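Loading play-along tracks

1. Connect the Tundano player to your computer with the supplied cable. Wait until the display shows READY.
2. Open Stakport and choose Tracks, then Import.
3. Select the folder that holds your backing tracks. You can import up to 20 at a time.
4. Set the count-in. The default is 2 bars.
5. Press Save -- the player restarts by itself.

Note: Tracks longer than 334 seconds are split into two parts. Part B starts when you press the pedal.

CAUTION: Do not unplug the cable while the display shows WRITING. Tracks already stored may be lost.
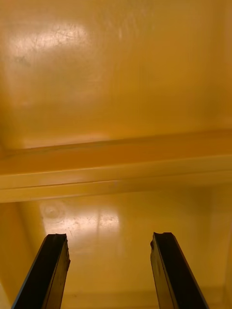 Two black gripper fingers, glossy yellow surface between them.

6. To change the tempo, turn the dial. The top setting is 235 beats per minute.
7. To mute the solo part, hold Solo until the light goes off.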